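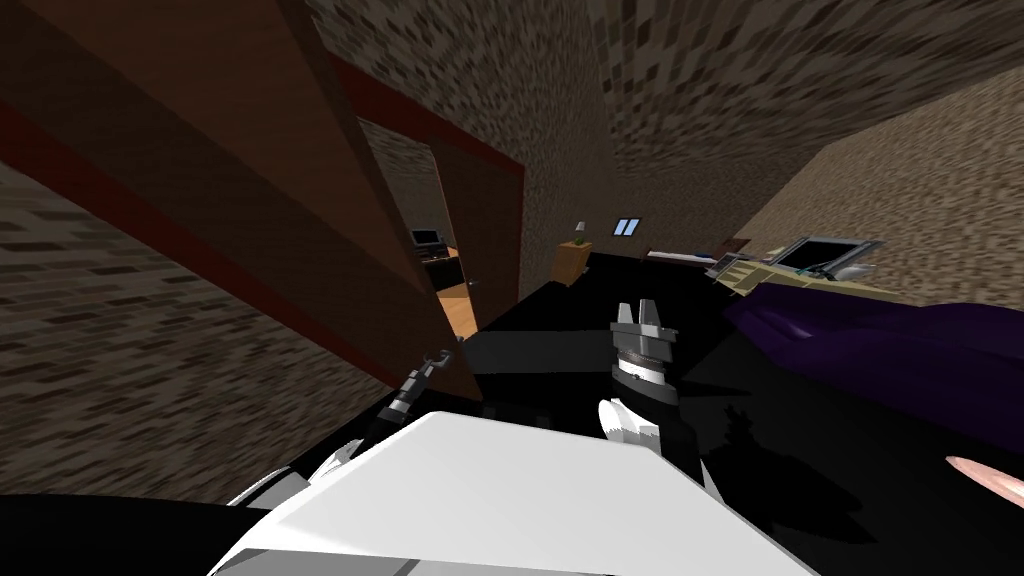
What would I be doing if I joined the gripper comparison at Skiton?

You would spend your sessions steering a two-armed robot through simulated rooms with one set of gripper fingers, then doing the same chores again with another set, and telling us in your own words which you liked better and where you lost patience.

Posted by Ilze Venckus, December 2022

We are looking for people to help us through the winter at our Prullbridge office, and we would love to hear from you even if you have never touched a controller in your life. My own mother tried it in May and had opinions for a week, all of them useful.

Each person comes in for 4 sessions. You'll try two hand controllers, the Sukier and our older in-house one, and you can take a break whenever you like (there is a good kettle). We pay $200 once your last session is done, and parking is free behind the building.

You should be 18 or over and comfortable looking at a screen for an hour or so. If video games make you queasy, please tell us first, and we'll start you off gently. Left-handed people are especially welcome, as we have had far too few of them.

To sign up, write to Dace Adomaitis at the front desk with your name, a phone number and the times of day that suit you. She answers everyone, though it may take her a little while.

3,281 views | 4 comments | Shared 200 times

Recent postings
Part-time bench technician, Prullbridge
Wrist camera trial: sign-up now closed
Notes from the Jääskeläinen arm comparison
Weekend parking at Skiton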